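Cliser Open Day, or How I Spent a Morning Admiring Soap

The Cliser works in Steltside opens its doors once a year, in January, when no other attraction would dare compete. The bus left at 8, the tour left at 9, and the coffee never left the urn. We were 80 visitors in paper hats, learning that the old boiling hall holds 590 gallons per kettle and smells like every grandmother at once.
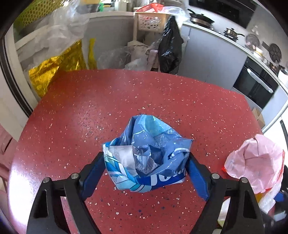

Blue and white plastic bag on the red speckled table.

The packing line was the high point, if you like watching bottles queue. It fills 500 an hour on a good day, and our guide was too polite to say what sort of day this was. A film in the Gallegos Room covered the company's history with a great deal of harp.
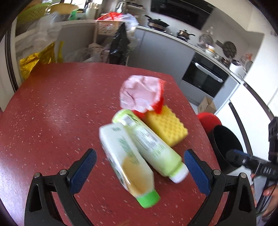 Dish soap gets a whole talk to itself, mostly on why thick doesn't mean strong. I felt personally accused. I own a pale green squeeze bottle with a white cap, much like the one lying near the yellow egg-crate sponge, and I bought mine for the thickness. Lunch was at Gastico across the road, where the soup had some body too. 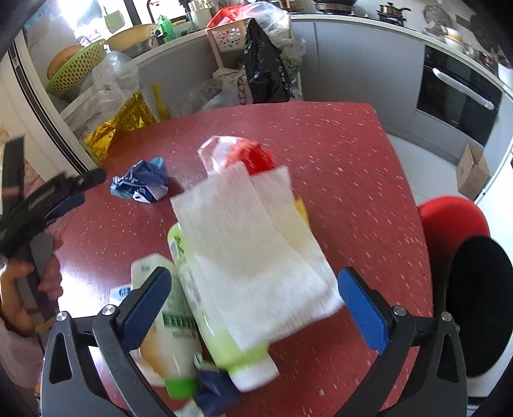
White towel, folded, with red and yellow behind.

The gift shop takes cash only. The last bus back is the 565, and it leaves before the shop closes.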